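4. Comparing grippers in the simulated room

Use this section to try two finger sets on the Rastavari two-arm model before you order hardware. You need the Wundwood room pack and controller build 11 or later. Complete section 3 (Joint limits) first.

4.1 Load the room

1. Open the Rastavari launcher and choose Rooms > Wundwood.
2. Set the robot to Two-arm, white shell.
3. Under Fingers, choose Grastberg parallel for both arms. You will switch to Çetinkaya long fingers in 4.3.
4. Press Reset. Wait until the status light in the toolbar turns green.

Note: Both arms must use the same finger set. Mixed sets load without an error, but the grip force log will be wrong.

4.2 Set the cameras

1. Turn on the head camera and one wrist camera.
2. Leave the head camera roll at its default. A tilted view of the room does not affect the arm coordinates.
3. Set the wrist camera so that both fingers stay in view when open.
4. Save the layout under a new name.

Caution: Do not change a camera mount while a run is recording. The controller keeps the old mount position and the arm may drive into furniture.

4.3 Run the comparison

1. Load the egg task from the task list.
2. Set the closing speed to low and the sample rate to 400 Hz.
3. Start the run. Stop it by hand if a finger touches the holder.
4. Repeat with the Çetinkaya fingers, using the same start pose.
5. Export both logs to one folder and open them in Compare.

If the second log starts late, check that the start pose was saved with both arms raised. Hoi-yan Yuen found that a pose saved with one arm down adds some 2 seconds to the first move.

Note: Shadows in the wrist view can look blocky at the low render setting. This has no effect on contact results.
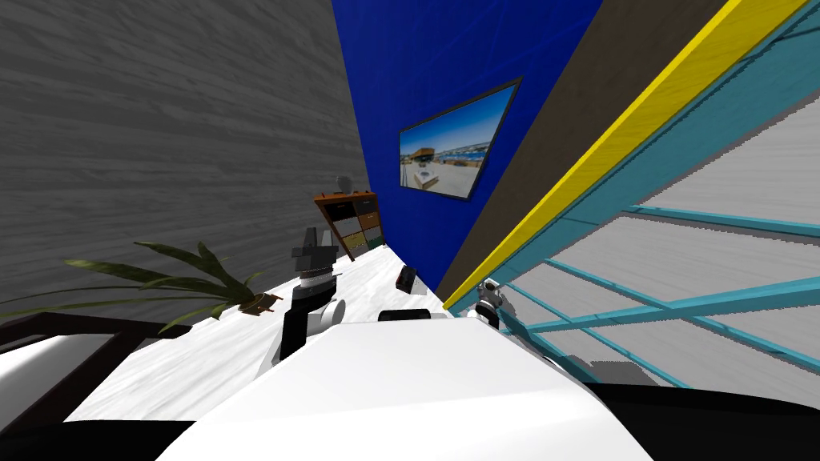
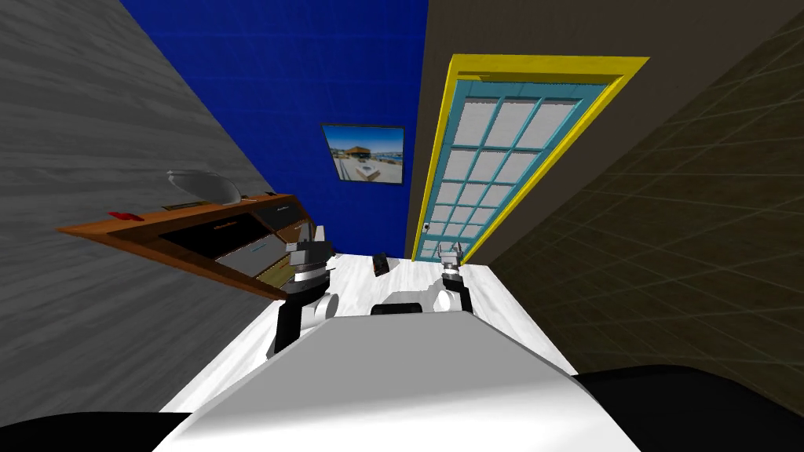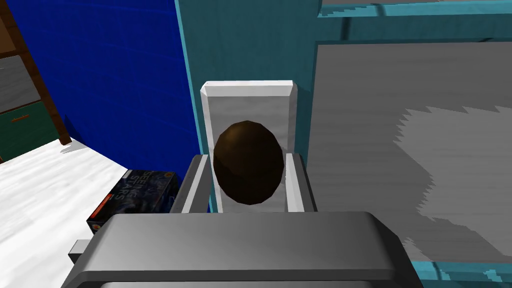 Figure 4-1. Wundwood room. First and second views: both arms. Third view: egg between the gripper fingers, white holder behind.

Section last changed 14 August 2024, I. Tokarz. For force log columns, see section 5.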